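Pipe-fitting robots in Riihimäki halted after repeated gripping fault

2019-12-18

Delten has stopped unattended running of its two-armed pipe-fitting station in Riihimäki after a fault that let one arm keep pushing when a joint had already gone crooked. Nobody was hurt, the company is glad to report, and the damage comes to a cracked elbow and a bent fingertip, but the people who look after the station would much prefer to find the cause properly before they let it work through the night again.

The station has been running since August, and by the time of the fault it had been through 1,787 joins, most of them as dull as anyone could wish. Its job is simple to tell and rather fiddly to do: pick up two gray fittings from a white table, bring them face to face, and press one into the other.

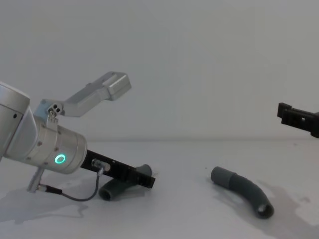 What went wrong

The trouble came during an evening run, when the left arm took hold of an elbow a little off center and the right arm came in with its own piece as usual. The force reading should have climbed, and the arms should have backed away. The reading stayed flat instead, and the right arm went on pressing until the motor limit finally cut in, by which time the elbow had cracked along one side and a piece of it had ended up on the floor.

Helmi Oksanen, who runs the station for Delten, was in the next room with her coat already on. "I heard a snap and I thought, well, that's a pipe," she said. "Then I heard the motor still humming, and that was the part I didn't like at all." She pressed the stop button, wrote down the time, and called Lenni Aaltonen at Valar, the firm that supplies the control software.

Going back through the logs the next morning, the two of them found the same flat reading on 3 earlier joins. Those had come out straight, or straight enough, and so they had passed without anybody giving them a second look. Oksanen says she is a bit cross with herself about that – the numbers were sitting there all along, and a simple check would have caught them.

Aaltonen has been repeating the job at low speed, with a person standing by, to see how each arm behaves as the fittings come toward one another.

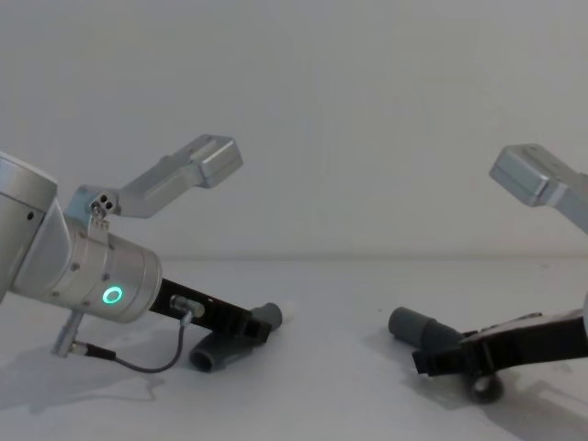

Is it safe to stand near the station while the tests are going on?
Only outside the yellow line on the floor, and only with someone from the team holding the stop button. Visitors are asked to wait in the corridor until both arms have been parked.

Aaltonen's best guess for the moment is that the software loses the force signal for a short spell just after a grip is corrected, and then carries on with the last good number it had. That would fit with the fault turning up now and then and never on demand, which has made for some long afternoons. He is careful to say that a worn connector could give much the same result, and he wants to swap one out before he blames his own code – or lets himself off the hook.

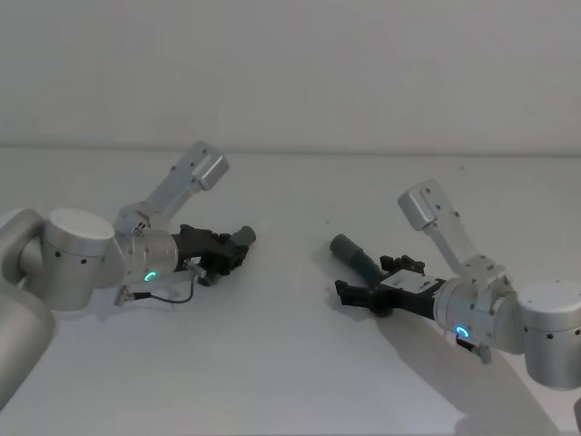

What happens next

For now the arms run at a quarter of their normal speed, and every join is watched from start to finish. Valar is preparing an update that will treat a flat reading as a fault and stop both arms at once, where the present version only stops the one that complains. Delten will also add a check on the grip itself, so that a fitting picked up badly is put down again before the other arm comes anywhere near it.

Plalena, which buys the finished joints for its greenhouse watering kits, has been told to expect a slower delivery and has taken it kindly. Parts from the 3 suspect joins have been called back and will be cut open, just to be sure there is nothing hiding inside them.

Oksanen hopes to have the station back on its full schedule once it has gone 2 weeks without a flat reading, though she won't promise a date. "I'd like to go home in the evening and not listen for a snap," she said.

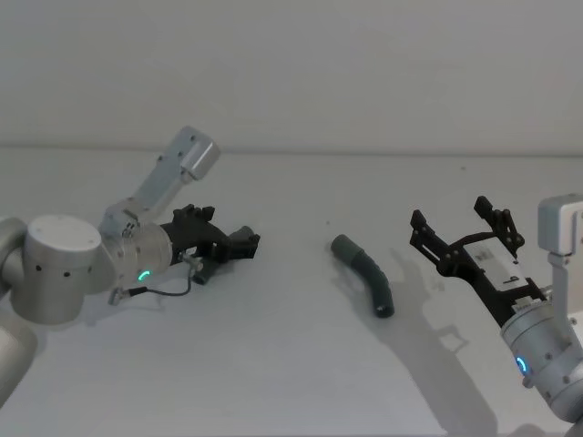
The two arms at Delten's Riihimäki station, with a curved fitting on the table between them.

Anyone who has received a joint from the evening runs and has a question about it can get in touch with the Delten service desk, which will pass the message on to Oksanen and her colleagues.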